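Ticket: gripper width reads open while an object is held
Component: Rangel (episode checker), Prokau (width estimator)
Status: fix merged, waiting for re-run
Priority: medium

Reported by the Bilasden annotation team in May. Rangel rejects two-gripper episodes with "no grasp found", although the grasp is plain to see in the video. Thin items are worst. Rigid items pass.

Steps to reproduce
1. Load any basin episode from the Gundico home set.
2. Run Prokau with the default config.
3. Plot width for both grippers against the video.

Expected: width drops and stays down while something is pinched.
Actual: width drops, then jumps back to fully open for up to 40 samples.

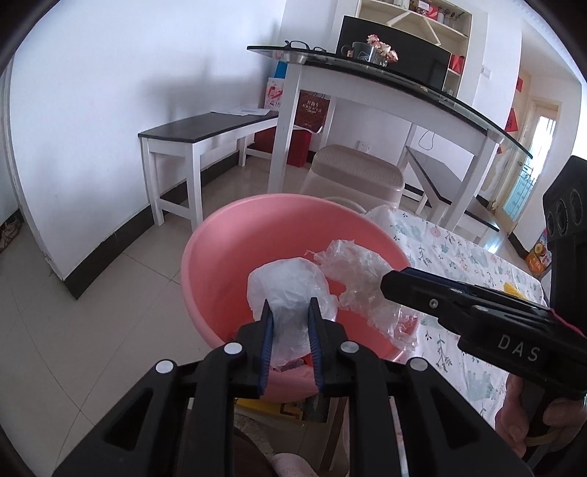
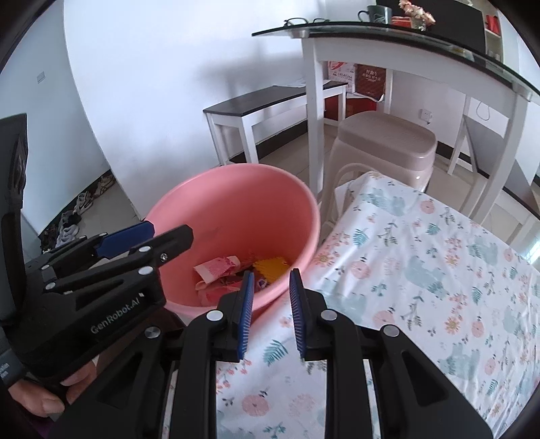 First guess was clock drift between the two grippers. Checked the sync log over 2,000 samples and the offset is flat. Ruled out.

Second guess was the fingertip tracker. It finds the inner edge of each finger pad by colour, then falls back to the last good value if confidence goes under 60. The fallback was reading from the wrong buffer. It took the value stored at start-up, when the gripper is fully open, so every low-confidence sample came out as open. Crumpled plastic between the fingers lowers the confidence, which fits the report.

There is a second, smaller fault. When the other gripper comes into view, the tracker can pick up its pad as well. Added a mask so each tracker only searches near its own fingers.

Changes
- fallback now reads the last good value
- search mask on by default
- Rangel logs the confidence with each rejection

Tested on a batch of 1,000 samples. No jumps to open during a pinch. One episode still fails, with the pad edge lost in glare. Opened a separate ticket for it.

To do: re-run the rejected episodes, then close. Please don't delete the old width files until that is done.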